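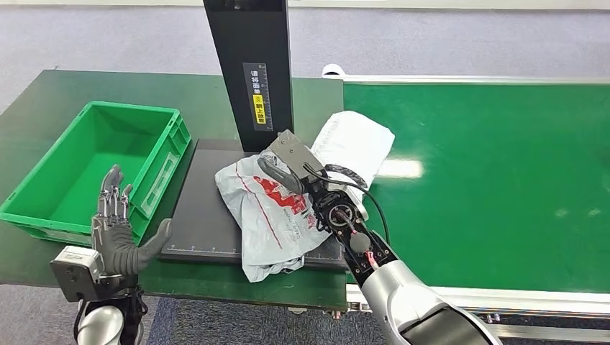

Evlow 고객지원팀 · 포장 노트
읽는 데 4분 · 조회 1434 · 공유 108

비닐 택배봉투로 옷 보내는 법, 제가 쓰는 순서 그대로 적어볼게요

저희 팀에 들어오고 나서 제일 많이 받은 질문이 "니트를 봉투에 넣어 보내도 되나요?"였어요. 됩니다! 저도 웬만한 옷은 다 봉투로 보내요. 박스는 접고 테이프 붙이고 완충재까지 채워야 하니까 손이 너무 많이 가더라고요. 다만 봉투는 넣는 방법에 따라 받는 사람이 느끼는 게 꽤 달라져요. 꼬깃꼬깃한 셔츠를 받아본 분은 아실 거예요ㅠㅠ

먼저 봉투 크기부터요. 옷을 다 접은 다음에 재세요. 접기 전에 눈대중으로 고르면 거의 틀려요(저는 아직도 가끔 틀립니다). 접은 옷보다 가로세로가 손가락 두 개쯤 여유 있으면 딱 좋고요, 너무 크면 안에서 옷이 돌아다니면서 접은 모양이 다 풀려요. 반대로 꽉 끼면 접착면이 벌어지고요. 애매하면 한 치수 큰 걸 쓰고 남는 부분을 뒤로 접어 테이프로 고정합니다.

접는 법은 옷마다 조금씩 달라요. 티셔츠는 등 쪽이 위로 오게 펴고 양옆을 안으로 접은 다음 밑단부터 두 번 접어 올려요. 니트는 소매를 몸판 위에 나란히 포개고, 접히는 자리에 얇은 종이를 한 장 끼우면 접힌 자국이 덜 남아요. 셔츠는 단추를 맨 위, 가운데, 맨 아래만 잠가요. 다 잠그면 예쁘긴 한데 받는 분이 입어보기 귀찮다고 Marit Rustad 님이 알려주셔서 그 뒤로는 이렇게 하고 있어요.

다 접었으면 바로 택배봉투에 넣지 말고 투명한 속봉투에 한 번 넣어주세요. 비 오는 날 현관 앞에 놓이는 택배가 생각보다 많거든요. 속봉투는 입구를 닫기 전에 손바닥으로 아래에서 위로 쓸어 공기를 빼요. 세게 누르면 주름이 생기니까 살살이요. 패딩도 마찬가지로, 부피 줄이겠다고 압축팩에 넣는 건 저는 별로예요. 급할 때만 씁니다.

이제 겉봉투예요. 옷 앞면이 송장 붙일 면을 보게 넣고, 봉투를 세워서 바닥에 가볍게 두어 번 톡톡 쳐주면 옷이 아래로 자리를 잡아요. 그다음 접착 비닐을 떼는데, 한 번에 다 떼지 말고 절반만 떼어 붙이고 나머지를 떼세요. 삐뚤게 붙으면 다시 떼기가 정말 힘들어요. 마지막으로 접착선을 손톱으로 한 번 쭉 눌러주고요.

송장은 평평한 면 한가운데에! 모서리에 걸치거나 봉투 이음매 위에 붙이면 바코드가 구겨져서 잘 안 읽혀요. 저는 책상에 봉투를 눕혀서 손으로 펴준 다음 가운데부터 바깥쪽으로 문질러 붙여요. 송장 위에 투명테이프를 덧붙이는 분도 계신데 바코드 부분은 비워두세요. 테이프가 번들거리면 스캐너가 헤맬 때가 있어요.

무게는 봉투까지 닫고 나서 재요. 제가 자주 보내는 긴팔 니트 한 벌이 포장까지 해서 약 336g이었는데, 여기에 엽서 한 장 넣는다고 크게 달라지진 않아요. 그래도 요금 구간 경계에 걸릴 것 같으면 꼭 다시 재보세요. 저울에 봉투를 올릴 때 끝이 책상에 닿으면 숫자가 적게 나오니까 그것도 조심하시고요.

교환이나 반품이 있을 것 같은 옷이면 접착선이 두 줄인 봉투를 추천해요. 받은 분이 뜯고 나서 남은 한 줄로 다시 닫을 수 있어서 문의가 확 줄었어요. 한 줄짜리보다 조금 비싸긴 한데 저는 사이즈 고민이 많은 바지 종류에는 무조건 이걸로 써요.

그리고 봉투에 안 맞는 것도 있어요. 챙이 딱딱한 모자, 장식이 뾰족한 벨트, 구두는 그냥 박스로 가세요. 모자를 봉투로 보냈다가 챙이 휘어서 왔다는 연락을 받은 뒤로는 시도도 안 합니다…

실크랑 레이스 옷 접는 법은 2월에 따로 올릴게요. Niamh Mulcahy 님이 잘하셔서 옆에서 배우는 중이에요. 궁금한 건 댓글로 남겨주세요!

댓글 100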